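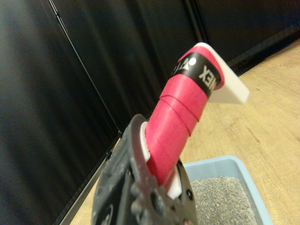

格伦代克至索斯特蒙特岛际航线十一月起加密班次

连接格伦代克（Grundeck）港与索斯特蒙特岛（Sostmont）的客运渡轮将从十一月起执行新的冬季时刻表，每日往返班次增至三班，末班船由岛上开出的时间推迟到晚上七点。运营方德拉斯图姆航运（Drastum）在本周发布的通告中公布了上述安排。

按照往年的做法，这条航线入冬后每天只开一班，上午出发，下午返回，当天往返的游客在岛上停留不到四个小时。新时刻表实施后，首班船早上八点从格伦代克开出，中午和下午四点各有一班。返程船分别于上午十点、下午两点和晚上七点从索斯特蒙特码头出发，单程航行时间仍为72分钟。

票价方面，成人单程票为13欧元，往返票没有另设折扣。六岁以下儿童免票，但仍需在购票时登记座位。自行车可随船携带，每辆加收三欧元，每班船最多接收30辆，先到先得。汽车不在此次加班的范围内，需要开车上岛的旅客仍须乘坐每周两班的货客两用船，并提前预订车位。

航运公司表示，加班的主要原因是秋冬季徒步客增多。岛西侧的环岛步道去年春天完成修整，全程走完需要五个多小时，以往的船期很难满足当天往返的需求。步道起点距码头步行二十分钟，沿途设有两处避风亭，没有饮水点。北段临崖，大风天气会临时关闭，是否开放以码头售票处当天早上张贴的告示为准。

岛上的住宿和餐饮也作了相应调整。位于码头上方的鲁昂格里特旅馆（Ruangrit）今年冬天不再歇业，保留一半客房对外营业，一楼餐厅从中午十二点开到晚上九点，非住店客人也可以用餐，菜单以当天的渔获和炖菜为主。旅馆方面称，周末的房间建议至少提前一周预订。村里的面包房照常营业，下午一点关门。两家潜水店和海滩边的冷饮摊要到明年四月才重新开张。

岛内小巴冬季只跑码头到灯塔一条线，发车时间与渡轮到港时间衔接，船晚点时小巴会等候十五分钟。车票在车上购买，只收现金。前往南部海湾的旅客可以步行或在码头租用自行车，租车点设在售票处隔壁，还车时间不得晚于末班船开船前半小时。

受风浪影响，冬季停航的情况每个月都会出现。根据通告，停航决定最迟在开船前两小时公布，旅客可以在售票窗口改签或全额退票，网上购买的船票将原路退回。因停航滞留岛上的旅客，住宿费用需要自行承担，航运公司只负责安排下一班可用的座位。下午有转机或换乘火车计划的旅客，最好预留一晚的时间。

冬季时刻表执行到明年三月底，船票现已开售，可在格伦代克港售票大厅或航运公司网站购买。售票大厅的营业时间为早上七点至下午五点，午间不休息。复活节前后的班次将在二月另行公布。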